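식기 분류 공정 자동화 현장 방문 보고

작성: 직무환경지원실
방문일: 2021년 11월 16일 화요일
방문지: 질타(Zilta) 급식기물 서비스센터 및 부설 작업교육실

1. 방문 배경

본 기관은 단체급식 기물의 회수, 세척, 분류, 재공급을 담당하는 사업장을 대상으로 자동화 설비 도입이 근로자의 직무에 미치는 영향을 조사하고 있다. 이번 방문은 지난 3월 질타 측과 체결한 업무 협약에 따른 것으로, 조사 담당자 세 명이 오전 9시 30분부터 오후 4시까지 센터에 머물며 세척동, 분류동, 작업교육실을 차례로 둘러보았다. 현장 안내와 질의응답은 센터 운영책임자 샨티 바루아(Shanthi Barua) 씨가 맡았다.

질타 센터에는 현재 57명이 근무하고 있다. 세척, 분류, 포장, 출고, 설비 보전의 다섯 개 파트로 나뉘며, 인원이 가장 많은 곳은 분류 파트이다. 센터가 하루에 처리하는 바구니는 방문 전일 기준 3,343개였다. 바구니 한 개에 담기는 기물의 종류와 수량은 거래처마다 달라 동일한 작업이 길게 반복되는 경우가 드물다. 이 점이 그동안 분류 공정의 자동화가 늦어진 주된 이유라고 센터 측은 설명하였다.

2. 세척동

세척동의 자동화는 이미 상당 부분 진행되어 있었다. 투입, 예비 세척, 본세척, 헹굼, 건조가 한 줄의 컨베이어로 이어지며 사람이 개입하는 지점은 투입구와 배출구 두 곳이다. 투입구 작업자는 음식물 잔여물이 심한 기물을 골라내고, 배출구 작업자는 건조 상태를 확인한 후 운반 대차에 싣는다. 설비는 슈틸라흐(Stillach) 사가 공급하였으며 정기 점검도 같은 회사가 수행한다.

작업자들은 설비 도입 이후 허리를 굽히는 동작이 크게 줄었다고 답하였다. 반면 배출구 주변의 소음과 열기에 대해서는 개선 요구가 있었다. 센터는 배출구 근무를 60분 단위로 교대하도록 하고 있으나, 점심 직후 물량이 몰리는 시간대에는 교대가 밀리는 날이 있다고 한다. 교대 현황판에는 지연 사유를 적는 칸이 있었는데 방문 당일에는 대부분 비어 있었다. 기록 방식의 보완을 구두로 권고하였다.

3. 분류동

분류동에서는 나이프, 포크, 숟가락, 집게류를 종류별로 나누어 바구니에 담는 작업이 이루어진다. 작업대는 양쪽으로 길게 놓여 있고, 한 작업대에 두 명씩 마주 선다. 숙련자는 기물을 보지 않고도 손에 잡히는 무게와 폭으로 종류를 구분하며, 동시에 휘어진 것과 얼룩이 남은 것을 가려낸다. 이 판단은 작업 표준서에 자세히 적혀 있지 않고, 신입 직원은 선임 옆에서 2주간 보조로 일하며 익힌다.

질타는 올해부터 탈루크다르(Talukder) 사와 함께 분류 공정에 로봇을 도입하는 사업을 진행하고 있다. 사업명은 그로르노(Grornow)이다. 1단계에서는 사람이 손에 쥐는 집게형 장치로 기물을 옮기는 동작을 수집하고, 2단계에서 이를 바탕으로 로봇에 분류 작업을 익히게 하며, 3단계에서 야간 물량의 일부를 로봇이 담당하게 한다는 계획이다. 방문 시점은 1단계에 해당하였다.

4. 작업교육실

동작 수집은 분류동과 복도를 사이에 둔 작업교육실에서 이루어진다. 참여자는 분류 파트 근로자 가운데 희망자로 구성되며, 양손에 장치를 하나씩 들고 작업대 위의 기물을 바구니로 옮긴다. 참여 시간은 전부 정규 근로시간으로 인정되고 별도의 수당이 지급된다. 하루 참여 횟수의 상한은 한 사람당 100회로 정해져 있다.
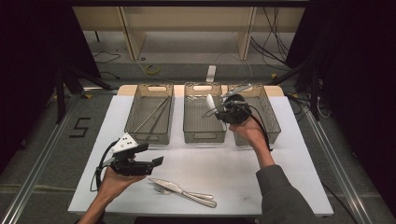
참여자들이 가장 먼저 언급한 것은 속도의 차이였다. 맨손으로는 여러 점을 한꺼번에 쥐어 나누던 작업을 장치로는 한 점씩 집어야 하므로 처음 며칠은 답답함이 컸다고 한다. 특히 서로 겹쳐 놓인 납작한 기물을 집을 때에는 각도를 여러 차례 바꾸어야 하는 경우가 많다. 경력 11년의 한 참여자는 자신이 포크의 목 부분을 먼저 잡는 습관이 있다는 사실을 이 작업을 하면서 알게 되었고, 이후 신입 교육에서도 그 부분을 말로 설명하게 되었다고 답하였다.

손목의 부담을 지적하는 의견도 있었다. 장치의 무게보다는 케이블이 당겨지는 방향에 따라 손목이 틀어지는 것이 문제라는 설명이었다. 센터는 작업대 높이를 참여자의 키에 맞추어 조정하고 있으며, 케이블을 팔 위쪽으로 돌리는 방안을 탈루크다르 사와 협의 중이다. 본 기관은 협의 결과를 내년 3월까지 서면으로 공유해 줄 것을 요청하였다.

5. 근로자 면담

오후에는 분류 파트 근로자 여섯 명과 개별 면담을 진행하였다. 면담은 관리자가 배석하지 않은 상태에서 이루어졌다. 자동화 자체에 반대한다는 의견은 없었으나, 3단계 이후의 인력 배치에 대해서는 네 명이 불안을 표시하였다. 야간조가 줄어들 경우 야간수당에 의존해 온 가구의 소득이 감소한다는 우려가 구체적으로 제기되었다. 한 응답자는 야간 근무가 없어지는 것은 반갑지만 그만큼의 수입을 주간에서 채울 수 있는지 아직 들은 바가 없다고 말하였다.

수집된 동작 자료의 이용 범위에 관한 질문도 있었다. 개인별 작업 속도가 인사 평가에 쓰이는지 여부가 핵심이었다. 이에 대하여 바루아 운영책임자는 자료에 이름이 기재되지 않으며 평가 부서는 열람 권한이 없다고 답하였다. 다만 해당 내용은 참여 동의서에 명시되어 있지 않았고, 센터 측은 다음 분기 동의서부터 문구를 추가하기로 하였다.

직무 전환 교육에 대해서는 기대가 높았다. 센터는 분류 파트 근로자 중 여덟 명을 선발하여 설비 감시와 간단한 고장 조치를 가르치는 과정을 준비하고 있다. 선발 기준에 관한 안내문은 휴게실 게시판에 붙어 있었으나 신청 마감일이 빠져 있어 당일 수정되었다.

6. 요청 사항 및 후속 일정

본 기관이 질타 측에 전달한 요청 사항은 다음과 같다.

가. 세척동 배출구의 교대 지연을 시간과 사유까지 기록할 것.
나. 동작 수집 참여 동의서에 자료의 이용 목적과 열람 권한을 명시할 것.
다. 3단계 착수 전에 야간조 근로자를 대상으로 임금 변동 예상 자료를 제시하고 의견을 들을 것.
라. 숙련자의 기물 판별 방법을 작업 표준서에 반영하되, 작성에 참여한 근로자에게 해당 시간을 근로시간으로 인정할 것.

질타 측은 가항과 나항을 즉시 수용하였고, 다항과 라항은 노사협의회 안건으로 상정하겠다고 밝혔다. 후속 방문은 그로르노 사업의 2단계가 시작된 뒤에 실시하며, 이때 슈틸라흐 사의 점검 담당자도 면담 대상에 포함할 예정이다. 면담 기록 요약본은 참여 근로자의 확인을 거친 후 협약 기관에 한하여 배포한다.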